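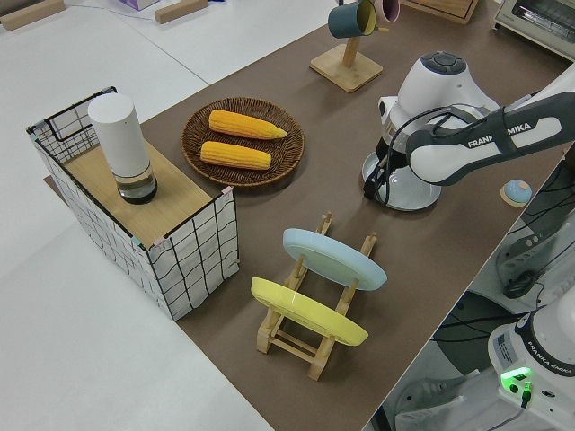
Lab visit: the student manipulation project at Enthorpe

Posted in: Visits & Tours / Robotics / Student Work

In January 2018 I went to Enthorpe with two other members of our club to see what the second-year robotics students have been doing. We run a small after-school robotics group in Sernthorpe and have been thinking about moving from wheeled robots to arms. Harish Poojary, who teaches the course, had offered to show us the lab, and we stayed for most of the afternoon.

The lab is on the ground floor, past the machine shop. You sign in at a desk and leave your coat and bag in a locker. Visitors stand behind a line of tape while the arms are powered, and one student is always assigned to the stop button. Our group was small enough that everyone could see from the tape.

The course is project based. Students work in teams on one task for the whole term, and this year's task is called Plevar. The name comes from an earlier team and has stuck. The job is to tidy a kitchen table with two arms. Plates go into a wooden dish rack, mugs go on a mug tree, and the team picks one extra task of its own from a list. The toaster oven is on the list, and so is the corn.

Aishwarya Iyengar gave us the introduction. She is on the team that had the table that day. She said the first weeks were spent on getting the two arms to agree on where the table is. Each arm has its own base and its own idea of zero, and a small error at the base becomes a large one at the fingers. They measured the table by hand, then let the arms touch a set of marked points, then did it again when somebody bumped the table. She recommended bolting everything down before starting, which we wrote down.

After that we watched them work on plates. A plate lying flat is hard for a two-finger gripper. There is very little to get hold of, and if the fingers come down too low they press on the table and the arm stops with a fault. The team's approach is to take the plate by the rim, with one finger over the edge.

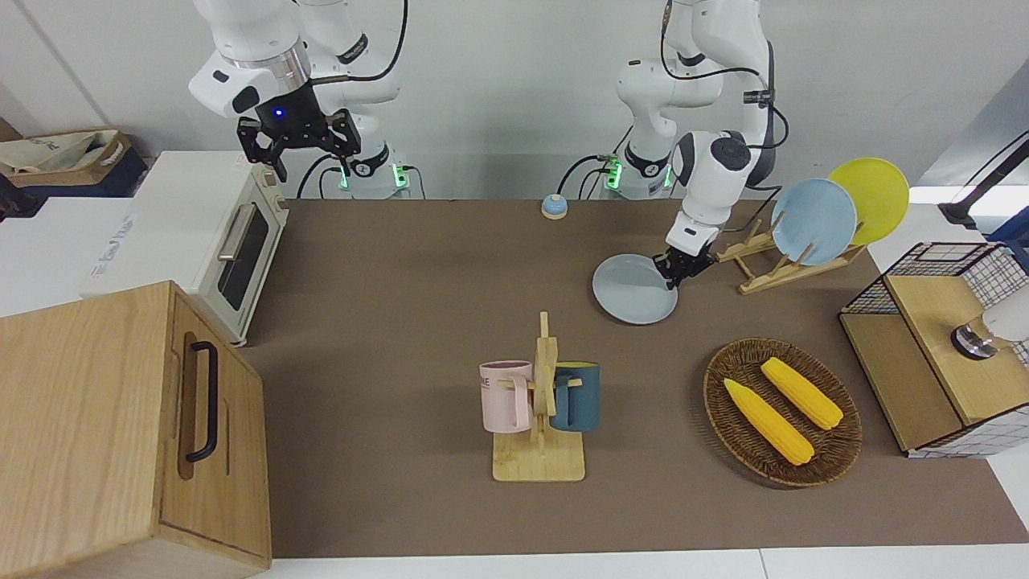
One arm on the rim of a plate, the other raised over the toaster oven.

Senthil Naidu wrote most of the code for this part. He keeps a log of every attempt, with the settings used and a short note on what went wrong. When we visited, the log had 97 entries for plates alone. Most of the failures in it are either "slipped" or "too low." He said reading back through the log had been more useful than any single change to the program, and that in the early weeks the team kept making the same change twice because they had no record of it.

The rack is the second half of the problem. The plate has to be turned on edge and lined up with a slot, and the slots are not much wider than the plate. The students spend a lot of time on the angle of approach. If it is wrong, the plate catches on a peg and the rack gets pushed along the table.

We asked about using both arms at once. For now the team mostly moves one and parks the other. Running them together means checking that they will not meet in the middle, and the students have a simple rule for that: each arm has its own side, and the center is shared but only one may enter at a time. Bronwyn Cosgrove, from our club, asked whether that makes everything slow. It does, Aishwarya said, but they would like to finish the term with two working arms.
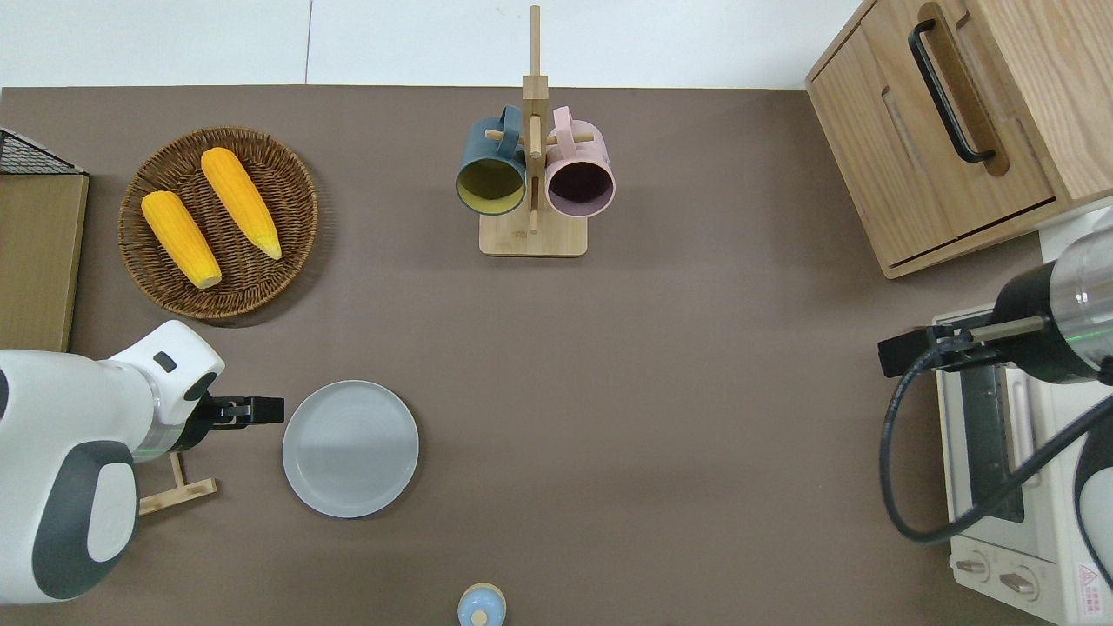
The parking positions took longer to settle than you would expect. A parked arm has to be out of the way of the other one, but close enough that the next move is short, and its cables need enough slack that they do not pull. Each team keeps its own list of parked poses taped to the wall by the desk.

Before we left, Harish talked about assessment. The final run is in April. Each team gets 3 attempts from a starting layout they have not seen before, and the best 2 count. Marks are also given for the log and for a written report of 2000 words. He said the report is where he finds out who understood the work.

Albane Jacquet, the third of our party, asked what a school group could do without arms like these. Harish suggested starting with a small desktop arm and one plate, and only adding a second object when the first is reliable. He also offered to let us have the task sheet, including the scoring table. We plan to try a cut-down version with the older students, probably with plastic plates.

Parking is behind the building, and the entrance is on the Zalewska side. Allow more than 2 hours if you want to see a full session, as setting up takes up a good part of it.

Thanks to Harish and the team for having us.

We use cookies to remember your settings and count visits. Accept | Manage settings

Contact | © 2018 Sernthorpe Robotics Club | Back to top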